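Colline repair shop takes in office desktops

The Colline repair shop in Bevorden has begun stripping retired office computers for parts. Drives come out first, then the boards are checked and sorted.

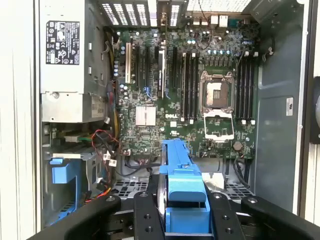

Armelle Baudry

Dell towers with a blue plastic drive carrier are part of the work. The shop has 73 machines on its list – most from Gruva, which closed its town office in August. Sorting should take around four weeks, said shop manager Senad Dervishi.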